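Orkuvach hand-held gripper, Model 2
Demo days at the Mirkum showroom, Hilton Street

Open day report, 7/6/20

Two black fingers, soft pads, one human to hold the thing. Clyde Pruitt ran the morning session and let visitors try it on a zippered pouch, having promised us "something easy."
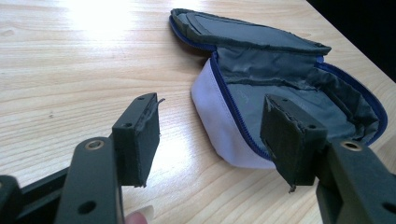
Fabric is rude to grippers. It folds where it likes, and a zipper gives you one thin edge to aim for. Latrice Kapoor went for the lid first and was advised, kindly, to slow down. Sessions run 61 minutes. Clyde blames the extra one on questions.

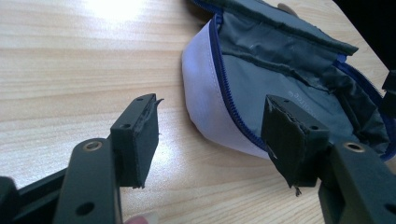
Pads are a wear part and ship in sets of 5. Spare fasteners are sold separately, in a bag of 1000, so please share with a neighbor.

Next demo: late July. Book with Annick Simard at the front desk. Closed shoes, no food near the table.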